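Open day at Wendex, worth the drive?

Forum: Robots, Home & Hobby
14 replies · 800 views

mulchpile
13/04/2025
So I went to the Wendex open day, the one that got posted in the events section with the poster that looked like a dental clinic ad. I promised a couple of you a report.

Short version: free parking, bad coffee, good afternoon.

Longer version. You come in through the loading door and somebody hands you a sticker. The first room is the Cavanura arm, which is the thing on the poster. It sorts bottle caps by color behind plexiglass and it's very good at it. I watched it for the length of a coffee and by the end I was ready to hand over my job. Then there's a talk with slides, where we learned that the company values curiosity. I value a chair with a back, and we did not all get what we wanted.

The back room was the reason to go. That's where they do the teaching. There's no arm involved at this stage, it's a person holding a gripper in each hand and doing small household stuff over and over, pick this up, put it there, and the recordings go off to train whatever comes next. They let visitors try it. I waited in line behind a kid who was better at it than anyone on staff and knew it.
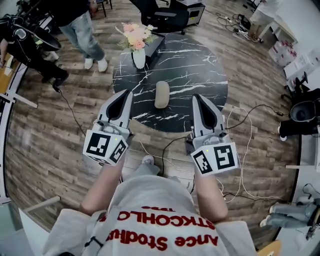 The thing I didn't expect was how tired my thumbs got. You squeeze, you lift, you let go, and after a few rounds you start having opinions about the squeeze. I've picked things up my entire life without thinking about it and I was suddenly terrible at it. My first try went on the floor. So did my second. The woman running it said "great, very natural," which I have decided to take as a compliment.

Anyway, they told us they're aiming for 2,000 recordings before September. I asked what they had so far and got "a good start."

18 likes · 2 shares

torquewrench_dad
So the robot of the future is a guy squeezing a handle. I drove almost 600 miles round trip to a trade show last year to see the same thing with better sandwiches.

6 likes

mulchpile
There were sandwiches. I left them out of the report out of kindness.

11 likes

plinth
I was there too, in the morning group. Gonna disagree on the Cavanura arm. It's a canned routine. Same caps, same bin, same lighting, behind a box so no one can slip it a walnut. I asked if I could put a button in with the caps and was told "not during the demo." That tells you most of what you need to know.

The back room I liked. At least you could see the work getting done, with the cables all over the place and people sitting on the floor fixing things. I trust a room like that more than I trust plexiglass.

9 likes

gasketcase
Counterpoint, I work in packaging and a machine that does the same caps in the same bin under the same lights, all day, without complaint, is what we pay for. I don't need it to handle a walnut. I've never had a walnut on my line. If I did I'd want to know who brought it.

14 likes

plinth
Sure, but then don't put "learns like you do" on the poster.

gasketcase
Fair. I didn't read the poster. I thought it was for a dentist.

16 likes

soupspoon88
Question from someone who knows nothing. Why do they need a human to hold the grippers? Couldn't they stick them on an arm and drive it with a joystick?

2 likes

hexnut_harriet
You can, and plenty of places do. We tried it at my old lab and it's slow, and everybody hates the joystick by lunch. With handhelds you move like a person and you go at the speed of a person. Those cubes with the black-and-white patterns on the grippers are markers, the usual use is letting a camera work out where the hand is and which way it's turned. I don't know what Wendex does with theirs in particular, I skipped the tour and went straight for the thing with the line.

The catch is that your arm bends in ways the robot's doesn't. You can record something lovely that the machine has no hope of repeating. Somebody should have said so in the talk and I don't think they did.

12 likes

torquewrench_dad
See, that's my issue. They show you the easy half. The hard half is when the arm tries it and puts the vase through a window. I'd pay admission for that.

7 likes

mulchpile
I did ask. They said arm tests are at the Courtois building across town and that's not open to visitors. Make of it what you like. I made a lot of it on the drive home.

plinth
"Not open to visitors" is where they keep the walnuts.

21 likes

dripcoffee
Everyone in here is being a grump. It was a free open day! My daughter did the gripper thing three times (she got back in line, and then got back in line again) and hasn't stopped talking about it, and now every sock in my house gets picked up with salad tongs, very slowly, while she narrates. I have had worse outcomes from a weekend. Nobody was selling anything, they answered her questions like she was a grown-up, and yes the coffee was terrible.

19 likes

mulchpile
If she has on a green sticker and was in the afternoon group then I was behind her in line and she should be invoicing them.

13 likes

dripcoffee
Pink sticker, morning group. There's more than one of them. Be afraid.

15 likes

soupspoon88
Is it happening again? I'd go if it's under an hour away.

mulchpile
They said fall, no date. Womia is supposed to be doing one too, if anybody wants to compare plexiglass. Bring your own coffee, skip the slides, go to the back room first while the line is short. Wear something with loose sleeves.

hexnut_harriet
Womia's last one was an empty hall with a banner and a guy who couldn't find the power switch. I'd still go. He was very nice about it.

4 likes

torquewrench_dad
How were the sandwiches

5 likes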